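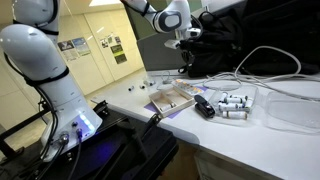 Progress note to Edden – teleoperated teaching, bench tasks
September
From: Sadao Sugawara, Prendbridge

2 comments | 18 shares

Quick one this time, the long version comes with the budget sheet. Sorry for the state of it, written between sessions.

Where we are. Demonstrations recorded so far: 661. All by remote control, leader arms in the operator's hands, follower arms copying. Of those I would call most of them usable, but the review pass isn't finished so please don't quote the total as clean data yet. Yeoh is doing the review and is stricter than me. Good.

Task set. Nine tasks agreed in the plan. Vial from the clear container into the wooden tray is the one furthest along and the one we spend most hours on. Stapler move and the pill organizer tasks are started. The rest are written up, operator instructions drafted, nothing recorded.

Vial to tray. Small, light, round, rolls when you nudge it. Operators want to come straight down on it and the fingers close on the cap instead of the body. Works by hand, works less well when the policy tries to copy it, as it copies the hesitation too. We changed the instruction sheet – approach from the side, pause once, close, lift. One pause only. Before that people were pausing three or four times per pick and the trained arm would just hang there over the container.

Purple paper under the tray stays. Yes it looks odd. Pale tray on a white counter was giving us trouble with the edges, the colored sheet helped in the first comparison we ran. Will test other colors if there's time, low priority.

Hand guiding. You asked in the last call why we dropped it. Not dropped, parked. Pushing the arm around directly is quicker to teach to a new person and the forces feel natural, but the person's own arm and sleeve end up in the camera view for the whole recording. Also with two arms you need either two people or very long reach. We kept 18 hand guided recordings as a comparison set. Plan is to train on them separately and see how bad it really is. I expect not as bad as everyone here says.

Operators. Training a new operator takes longer then we budgeted. First day is basically throwaway – they overshoot, they grip too hard, they forget the second arm exists. Second day much better. We now make everyone do a warm up block that is not recorded, and swap after forty-five minutes. Tired operators make slow sloppy demos and they don't notice it themselves. The swap rule cost us some throughput but the reject pile got smaller straight away, so it stays.

Lag. The remote link was the worst problem of the period. Delay between leader and follower crept up during long sessions, operators started compensating without knowing, and the motion got jerky. Two weeks on this. Cause was our own logging writing to disk in the same process as the control loop. Moved it out. Zonier people helped us find it over a long call on a Wednesday, much appreciated, and no charge for it. Recordings from the bad stretch are flagged and kept out of training for now.

Scene variety. Your reviewer's point about the bench being too tidy – agreed. We now leave ordinary stuff on the counter, cables, bags, stapler, and shift the containers between blocks. Success rate on the trained policy went down when we did this, as you would expect. I'd sooner have the lower number. Still need more variety in lighting, everything so far is under the same ceiling lights with same time of day more or less.

Safety. No injuries, one soft stop when the two arms got too close over the tray. Workspace limits tightened after that. Operator kept clear of the bench while arms are live, as per the site rules.

Money. Under on hardware, over on operator hours. The two nearly cancel. I'd like to move the unspent gripper line into operator time – need your ok in writing before I do it, Yeoh will send the form.

Next period:
- finish review of the existing recordings
- start recording the remaining tasks, two at a time not all at once
- hand guided vs remote comparison, short writeup
- re-run vial to tray with the new instruction sheet only, no old demos mixed in
- lighting changes

What I need from you: the ok on the budget move, and a decision on wether the pill organizer tasks should include opening and closing the lids or only placing and moving it. Lids are hard. Could eat the whole next period. If you want them, something else has to go.

Calls fine any morning before 11.

Sadao

Get Prendbridge project updates by email. Subscribe | No thanks
This site uses cookies to remember your settings. Accept | Manage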